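Tutorials | Grippers and End Effectors | Bench Methods

Comparing Gripper Finger Pads on a Cable Insertion Task

Print this page | E-mail this page

Prepared by Ji-hoon Han and Spyros Berisha, Wonurwood Automation Laboratory
Last revised Tuesday, November 23, 2021

This tutorial describes how to compare two sets of finger pads on the task of picking up an Ethernet patch cable and guiding its plug toward rack equipment. It is intended for staff who have completed the arm safety course and can already move both arms by hand and by program.

Work area and materials for the patch cable task

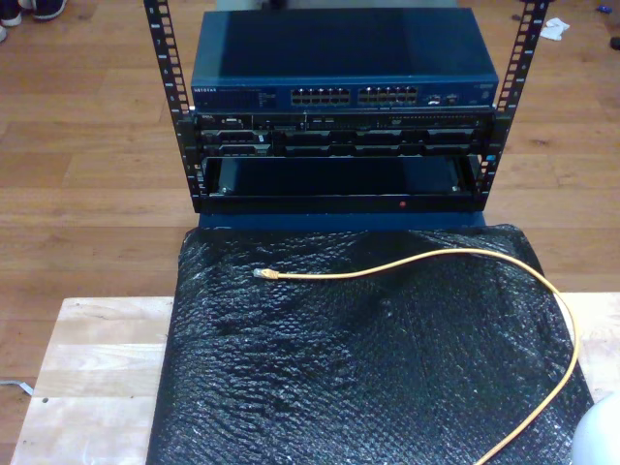
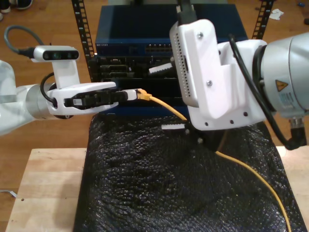
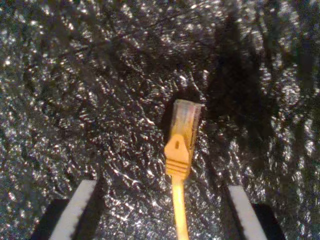
Before you begin

Reserve the station for a full afternoon. A complete comparison is 21 trials for each set of pads, and both sets must be tested on the same day by the same operator. Results gathered on different days may not be combined.

Select one cable and use it throughout. Inspect the latch on the plug before the first trial and again every eight trials. If the latch is bent or no longer springs back, replace the cable, record the change, and repeat the current block from its first trial.

Step 1. Fit the first set of pads

Power down the gripper. Remove the pads, clean the mounting faces with a dry cloth, and install the first set. Tighten the screws evenly. Close the fingers with nothing between them and confirm that the pads meet along their full length. If a gap remains at the tips, loosen the screws and seat the pads again.

Step 2. Set the grip force

Start at the lowest setting listed for the gripper. Grasp the plug by its boot, raise it clear of the surface, and pull lightly on the cable. Increase the setting one level at a time until the plug no longer turns between the pads. Do not squeeze the clear part of the plug, as it may crack. Write down the final setting; it may not be changed during the block.

Step 3. Check the camera view

Move the arm to the approach position and look at the wrist image. The plug and both fingertips should be visible together. Shiny or wrinkled surfaces can produce bright spots that confuse the plug detector. Adjust the exposure first and the detector threshold second, and keep both values for the second set of pads.

Step 4. Run the block

Place the cable by hand, step outside the marked zone, and start the program. Use the placement list in the Kurside binder so that each set of pads meets the same starting angles. For every trial, record:

- whether the plug was grasped on the first attempt
- whether it turned or slipped on the way to the port
- whether the latch clicked
- the elapsed time

A trial that is stopped by the operator counts as a failure. Do not repeat it.

Step 5. Change pads and repeat

Fit the second set as in Step 1 and find its grip force as in Step 2. The two settings will usually differ, and this is acceptable.

Reporting

Enter both blocks in the shared sheet and send a note to Rui Amaral. Report slips and missed grasps separately. Worn pads should be labeled and returned to the Toverier cabinet.

Contact: Bench Methods Office, Wonurwood Automation Laboratory | Copyright 2021 | Back to top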